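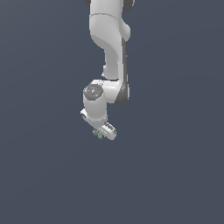 Elogio de los ejemplos torpes

Inicio | Opinión | Taller | Archivo | Contacto

Llevo semanas defendiendo una idea en los pasillos de Brotura y ya me toca ponerla por escrito: a la hora de reunir demostraciones para que un brazo aprenda a agarrar, guardamos demasiado pocas de las feas. Hablo de agarres de refilón, de dedos que llegan tarde, de piezas pellizcadas por la punta. Las borramos por pudor, como quien tira las fotos en las que sale con los ojos cerrados, ¡y son buenísimas!

En simulación el pudor tiene todavía menos sentido. Repetir un intento cuesta segundos, el fondo es liso, la luz no cambia, y podemos soltar las cápsulas verdes como nos dé la gana. Con esa libertad, lo que solemos hacer es fabricar cien veces el mismo agarre limpio (yo el primero). En octubre revisé una tanda de 109 episodios y encontré 16 que me parecieron distintos de verdad. El resto eran primos hermanos.

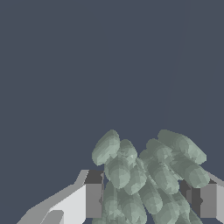 El montón de cápsulas entre los dos dedos de la pinza, en simulación.

A mí un montón así me entusiasma. Las cápsulas se tapan unas a otras, cada una apunta a un lado, y decidir por dónde entrar es un problema precioso. Una persona que teleopera duda, corrige, vuelve a probar, y en esa duda hay información que ningún guion escrito a mano nos va a dar.

Sointu Sjöberg, con quien discuto esto a menudo, me objeta que un ejemplo torpe enseña torpeza. Tiene parte de razón: si imitas sin mirar, copias también el titubeo. Por eso pido etiquetas. Que cada episodio diga si hubo corrección y en qué momento, y que luego quien entrene decida cuánto pesa. En el proyecto Flellus probamos con 3 etiquetas y se quedaron cortas; ahora usamos siete y todavía discutimos por dos de ellas.

Mi propuesta para la próxima ronda es modesta: no borrar nada el mismo día en que se graba. Con el café de la mañana siguiente se ve todo con otros ojos.

Comentarios

marga_t: De acuerdo con lo de no borrar en caliente. ¿Y el espacio en disco quién lo paga?

Foulkes: Yo separaría los fallos de las correcciones, que me parecen dos cosas muy distintas.

Nico: ¿Cuáles son las dos etiquetas de la discordia? ¡Queremos saber!

Entradas relacionadas

- Wester: notas sobre teleoperación con retardo
- Etiquetar en pareja, una defensa
- Cuándo dar por cerrado un conjunto de datos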